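August
Posted by the Adcombe house checks desk

Move-in safety check, ground floor unit, Multevholm building. Comments typed up from the clipboard, sorry for the shorthand. OK = fine, FIX = needs doing before keys, WATCH = look again next round.

FRONT DOOR AND HALL
Deadbolt turns, key comes out clean. OK
Chain plate loose, top screw spins in the hole. Longer screw. FIX
Doormat slides. Rubber backing gone at one corner. Replace or toss. FIX
Hall light on a pull cord, cord too short for a kid or anyone in a chair. WATCH

SMOKE AND CO
Smoke alarm, hall: tested with button, loud. OK
Smoke alarm, bedroom: chirps. Battery. Date on the back is past ten years so really the whole unit wants changing. FIX
CO alarm: none found. Gas water heater in the closet so there has to be one. Same floor, outside the sleeping area. FIX, first on the list
Extinguisher under sink, gauge in the green, pin in, tag missing. Also it's behind the trash bags, move it to the wall hook by the door. FIX

KITCHEN
Fridge door and drawers: shut them when your done. Low open drawers get walked into, shins mostly, and toddlers climb them.
Table: rock it by the corners. If it wobbles, do the feet before anyone sets a hot pan on it.
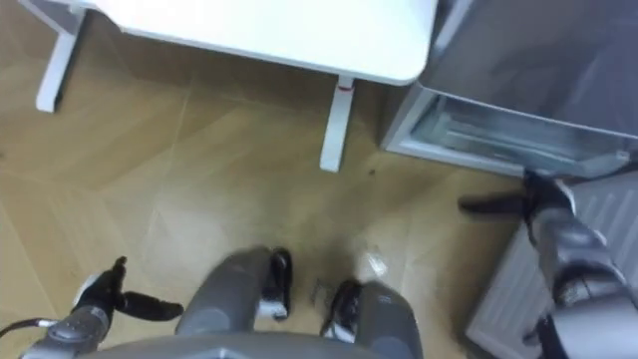 How far should the table be from the fridge?

Far enough that the fridge door opens all the way and a grown person can still get past with both hands full. We use 36 inches on our rounds. Less than that gets a WATCH, and if it blocks the way to the exit it's a FIX no matter what.

Stove: Tokarz, four burner. Anti-tip bracket not fitted. Bracket was in the drawer underneath, still in the bag. FIX
Left rear knob cracked, still turns. Order one. WATCH
Range hood filter greasy, soak it. FIX
Outlets by sink: 2, both GFCI, both trip and reset. OK
Power strip feeding toaster oven and kettle together. Toaster oven goes straight in the wall. Add it up, kettle pulls 1500 watts and the oven about the same, strip is not rated for 3,000. FIX
Microwave light out. Not a safety item, noting it anyway

FLOORS
Walk it in socks first, then shoes. Socks find the slick spots and the lifted edges.
Seams: run a coin along them where people turn. Coin catches = mark with tape.
Edge strip at the hall doorway lifted at one end, toe height. Glue or screw. FIX
No extension cords across walkways. One was under the living room rug, pulled it. Cord warm to the touch. Do not put back!!
Rug needs a grip pad, cut it an inch short all round.

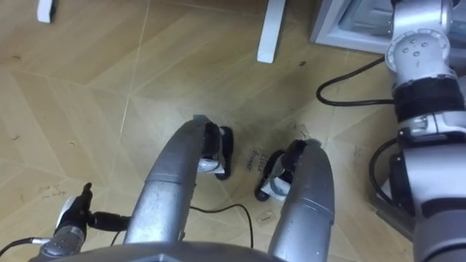
Wipe up with a damp cloth only, no spray polish, last tenant used it near the hall and you could skate on it. Took two goes with dish soap to get it off. Go over that part again after a week. WATCH

BATHROOM
Tub mat good. Grab bar solid, hung off it with full weight. OK
Hot tap ran 131 F. Too hot, turn heater down to 120 and retest at this tap, not the kitchen. FIX
Fan runs, barely holds a tissue. Clean the cover. WATCH
Lock can be opened from outside with a coin. OK

BEDROOM
Window opens and stays up by itself. OK as a second way out. Keep the bed off that wall
Blind cords looped. Cut and cap or fit cleats. FIX
Dresser not strapped. Strap kit on order from Rurndale, the 2 pack, covers the bookcase too. FIX
Space heater, 700 watt, tip switch works. Three feet clear on every side and never left on overnight. OK with that rule

PAPERWORK
Gas shutoff wrench hung by meter, tagged. OK
Panel labels half done. "Misc" is not a label. FIX
Emergency numbers sheet goes inside the pantry door, big print
Recheck all FIX items before keys are handed over, WATCH items at the next round. Initial each line, don't just draw one big arrow down the page like last time.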